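Kitchen check, Valska Cottage, March changeover

Smoke alarm: OK. Brian Mwaipopo pressed the button and it was loud enough to bring the neighbor's dog over, bless him!

Extinguisher: OK, though the bracket wants one more screw when somebody has a minute.

Oven: OK. Door seal wiped down, knobs turn nicely, and please do check the clock against your phone while you're there. 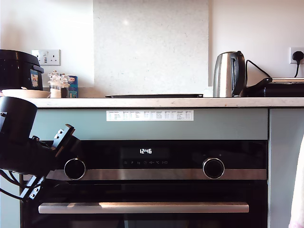
Water heater: see comment. A little warm for small hands, so I've asked Rotich to come and turn it down.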